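Skakis Search Module for Online Stores
Product page: Drandbridge store components

Overview

Skakis is an on-site search module for small and medium online stores. It replaces the default search field of the store platform with an indexed search that handles misspellings, plurals, part numbers and attribute filters. The module runs on the same server as the store. No product data leaves the server, and no outside account is required.

The module is delivered in two parts: the indexer, which reads the catalog and builds the search index, and the front end, which supplies the search field, the suggestion list and the results page. Each part can be updated on its own, as long as both carry the same major version number.

Indexing

The indexer reads product name, SKU, short description, long description, category path, price, stock state and any custom attribute flagged as searchable. Up to 122 attributes can be indexed per catalog. Attributes past that limit are skipped and written to the index log.

A full index is built on first run. After that, only changed records are processed. A product counts as changed when its modification time is later than that of the last completed run. Stores that import prices directly into the database without touching the modification time must start a full run after each import, or call the refresh command with the list of affected SKUs.

Deleted products are removed from the index at the next run. Disabled products stay in the index but are hidden from results. 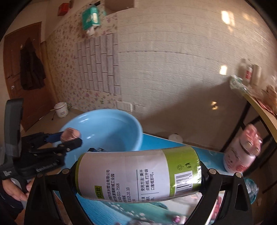 Does search stay available while a full index is being built?
Search keeps using the previous index until the new one is complete. The switch is made in one step, so shoppers get either the old results or the new ones and never a mix. Disk space for two copies of the index is needed during this time.

Query handling

Queries are converted to lowercase, trimmed and split at spaces and hyphens. Anything past 94 characters is dropped. Each term is first matched exactly, then by word stem, then by edit distance. Edit distance matching does not apply to terms shorter than four letters or to terms that contain digits, so that part numbers are not swapped for similar ones.

Synonyms are kept in a plain text file, one group per line, with terms separated by commas. A group works in both directions unless the line starts with a greater-than sign. In that case the first term expands to the others, but the others do not expand to it. The file is read at index time. Editing it has no effect until the next run.

Stop words are supplied for English, Dutch and Greek. The Dutch list was revised by Riet Bakker for the current version and no longer includes "zonder", which had caused searches such as "melk zonder lactose" to return the opposite of what the shopper wanted.

Ranking

The default ranking weights are, from strongest to weakest: SKU match, product name, category, searchable attributes, short description, long description. Weights can be changed per store view in the administration panel under Catalog > Search > Weights.

Out-of-stock products can be left in place, moved to the end or hidden. The default is to move them to the end. Stores that sell on back order should change this setting before going live.
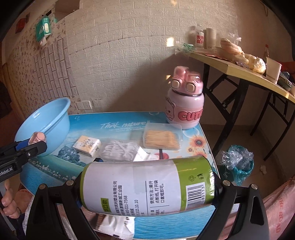
Manual pins override all weights. A pin ties one product to one query and holds it at a fixed position on the results page. Pins can be given a start and end time, which is mainly of use in December, when gift terms need different products at the top for a few weeks. Expired pins are kept in the list and can be switched on again.

Pins are matched against the query after synonyms have been applied. A pin on "couch" therefore also applies to "sofa" if the two are in the same group.

Reporting

The report screen lists the most frequent queries, the queries with no results, and the queries after which no product was opened. All lists can be exported as CSV. Query logs contain the query text, the time, the store view and the number of results. They do not contain IP addresses or customer numbers.

Requirements

Store platform: Sarantis 3 or later
Database: the one used by the store; no separate database needed
Memory: depends on catalog size; see the sizing table in the installation guide
Command line access: required for scheduled indexing
Scheduled task: one entry, interval set by the store owner

Plonham themes need the supplied template patch. Without it the suggestion list opens behind the main menu on narrow screens. Other themes that use the standard header block need no changes.

License

A license covers one production installation and any number of test installations. Several store views on one installation count as one. Updates are included for the license term. When the term ends the module continues to work, but new versions cannot be downloaded.
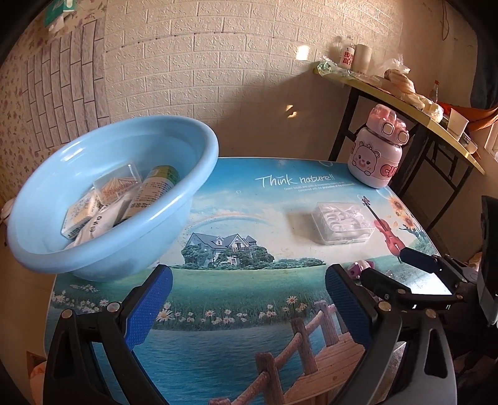
Can a license be moved to a different domain?
Licenses are tied to the installation key, and the domain plays no part in the check. If the store moves to a new server, release the key in the old administration panel and enter it in the new one. If the old server can no longer be reached, support can release the key on request.

Support and documentation

Installation guide: Jasper Mulder
Template patches: Amber Kramer
Index format reference: Leonidas Fragkou
License and key requests: Afia Arthur

Please include the module version, the platform version and the last index log with any support request.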